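Reading notes: MacAulay on the Stonddale garrison

13 November 2023

MacAulay's history of the Stonddale garrison is two books bound as one. The first 9 chapters cover supply and pay. The last 11 cover the siege. I read them in reverse order and would suggest the same to anyone who already knows the outline of the campaign.

The strength figures are the main point of interest. Older accounts give the garrison as 3,000 men. MacAulay works from the December muster rolls and gets 2,828, with the sick included and the wagon drivers left out.
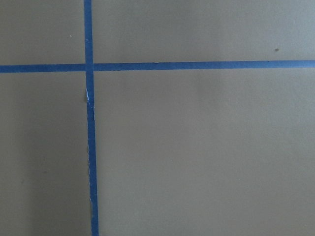

Sources and maps

The rolls were transcribed by So-yul Seol, and her appendix is better organized than the main text. Each company is listed by captain, then by date of last pay.

The maps are weaker. The Pila crossing is on the wrong bank in the second one and the scale bar is missing from the third. 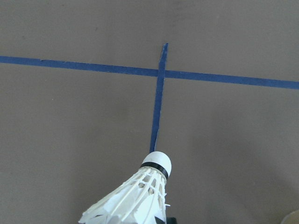 The index has place names but no units, so finding a given company means going back to the appendix. Printon has announced a paperback with corrected maps. I will check the crossing when it comes out and update this post.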